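Can It Do the Chores Yet? Gallery No. 2: Folding

Posted 2024-10-01 by Defne Akbulut
Filed under: Household, Laundry, Hands and grippers

Welcome back to the chore gallery! If you're new, I collect pictures and notes on one question that I can't leave alone: how close are machines to doing the dull jobs in our homes and shops? The first gallery was dishes and it got more mail than anything I've ever put on this site. So many of you asked for laundry next that I gave in happily, and then laundry turned out to be so big that I had to cut it down to just folding. Washing and drying have been in the hands of machines for generations. Folding is still waiting for its turn.

I love folding as a test. A plate is the same shape whichever way you pick it up, and a box of screws stays a box of screws. A shirt has a new shape every time you touch it. Pull one sleeve and the hem moves. Put it down and the collar tucks itself under, where you can't see it. You and I sort all this out with our fingertips while thinking about dinner, and a machine has to work for every bit of it.

Güven Tekin, who fixes my mistakes on these pages and used to run the back room of a clothing shop in Jarndale, puts shop folding and home folding in separate boxes. In a shop you get the same shirt over and over, flat, clean, on a table that's the right height. At home you get a bed, a pile, and one sock. His old shop went through 204 shirts on a busy delivery day and he says he could do them half asleep (I've seen him do it at my kitchen table, it's lovely to watch). He thinks shops will get good folding machines long before homes do. I'm more hopeful about homes than he is, but I see his point.

So how does a machine learn this? One way I find really exciting is to have people do the chore themselves while holding the same kind of gripper the machine will use. You lose your fingertips. You get two jaws on each side and that's your lot. Everything you manage to do with them is, at least in principle, something a robot arm with the same jaws could copy.
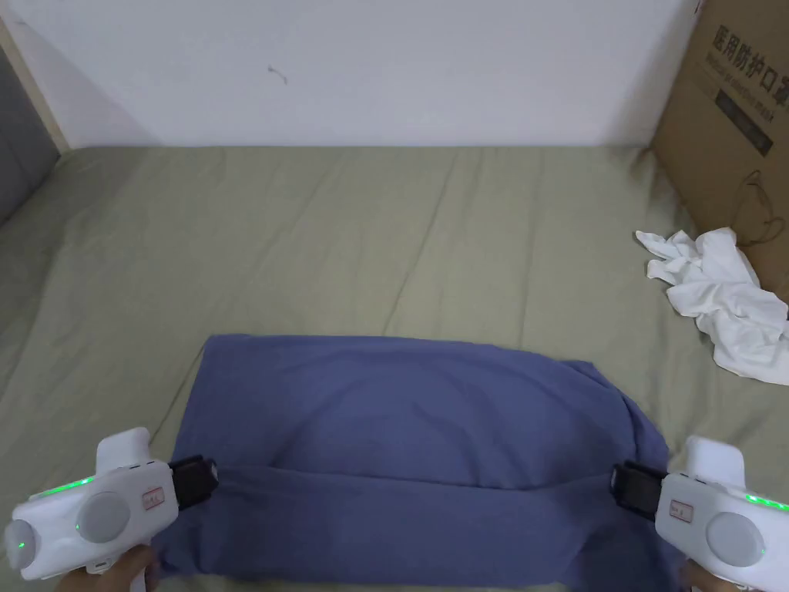 I got to try a pair of hand-held grippers in June at an open afternoon in Stollance, and oh, it's humbling! My first shirt took so long that the person behind me in line sat down. Picking up the edge of a fold is the hard part, because the jaws want to take either every layer or none. With fingers you roll the top layer loose without thinking. With jaws you have to come in low, from the side, and close at just the right moment. Once you have both ends, though, it goes better than you'd expect. Pull the strip tight between your two hands, lay it over, let go on both sides together. If one side lets go first, you get a twist, and then you're back to patting it flat with the back of a gripper like a cat at a cushion.

A few things I wrote down that afternoon:

Thin knits are harder than they look. They bunch wherever the jaw presses, and they cling to the layer under them. Thick cotton towels were a treat by comparison.

Soft surfaces change the job. On a table the cloth slides and stays flat. On a mattress everything sinks a little when you press down, and the sheet comes along for the ride if you pinch too deep. I caught the sheet more often than I'd like to say.

Good enough is a real question. Is a fold done when the corners meet, or when it stacks? I fold to stack. My mother folds so the corners meet and she would send most of my shirts back.

Now for where things stand, as far as I can tell. I asked readers to send me their own tries, and the Başaran makers' club set the bar. They built a two-armed folder on a workbench and gave it 50 goes at one plain T-shirt, starting spread out flat. They were kind enough to send all their notes, bad runs included. Most of the flat starts ended in something you could put in a drawer. Then they tried starting from a crumpled heap, and that went about as well as my first go in Stollance. Finding the shoulders in a heap is the whole battle. Still, a few years ago I'd have been thrilled with the flat starts alone, so I'm thrilled now.

On the shop side, Wumley has a small shirt printer whose owner wrote to me about her folding board, a hinged thing with flaps that a motor flips over. It has no camera and no learning in it. You lay the shirt down square, press the pedal, and it's folded. She counted 996 shirts through it before a hinge needed replacing. A person still lays every shirt down, and that's exactly the bit that the gripper people are trying to crack. I'd love to see the two ideas meet: jaws to find and spread the shirt, flaps to do the rest.

My score for folding, on the usual scale of Not Yet, Nearly, and Yes Please: Nearly for shops, Not Yet for homes. Güven wants it noted that he'd give shops a Yes Please if somebody else loads the board. I've noted it.

Fitted sheets will get their own gallery. I've had three letters already from people who claim to have a method — please send more, and tell me whether you think two jaws could do it. Button shirts are on the list too, and so is the pairing of socks, where I expect strong feelings.

Next gallery: wiping down counters. Send your notes to the usual address by the end of the month.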